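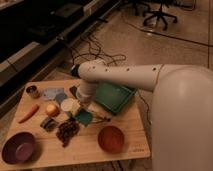 Möhre, Dose und Tücher auf dem Holzbrett, darunter Fliesenboden.

Im November waren wir zu zweit in Plivurmont, um uns die Gemüsetage anzusehen. Die Anfahrt mit der Regionalbahn dauert von Odismont aus 2 Stunden, umsteigen muss man in Grivov. Vom Bahnhof zur Markthalle geht man zu Fuß 11 Minuten, der Weg ist ausgeschildert.

## Halle und Stände

Der Eintritt kostete fünf Euro, Kinder zahlen nichts. Angemeldet waren etwa 100 Aussteller, überwiegend kleine Betriebe aus der Umgebung. Am Vormittag kam man gut durch die Gänge, ab Mittag wurde es vor den Saatgutständen eng. Wer alte Möhrensorten sucht, sollte früh kommen, die violetten waren um 11 Uhr vergriffen.

Am längsten standen wir bei der Gärtnerei Asfaw. Dort ging es um die Lagerung in Sandkisten: Laub abdrehen, nicht waschen, die Rüben dürfen sich nicht berühren. Der Sand soll nur leicht feucht sein. Pastinaken lässt der Betrieb bis zum ersten Frost im Boden, Rote Bete kommt vorher heraus.

## Vorträge

Im Nebenraum liefen Vorträge zu Bodenproben und Gründüngung. Den zweiten haben wir gehört. Empfohlen wurde für schwere Böden Winterroggen, Aussaat bis Mitte Oktober. Für uns war das in diesem Jahr also zu spät. Die Akustik ist schlecht, hinten versteht man wenig.

## Essen

Eintopf und Brot gab es im Foyer, dazu Apfelsaft aus Grivov. Die Schlange war lang, die Portionen ordentlich. Sitzplätze fehlten.

Mitgenommen haben wir Steckzwiebeln, zwei Tüten Feldsalatsamen und einen Sack Sand. Den Sand hätten wir auch zu Hause kaufen können. Zurück fährt die letzte Bahn um 18 Uhr.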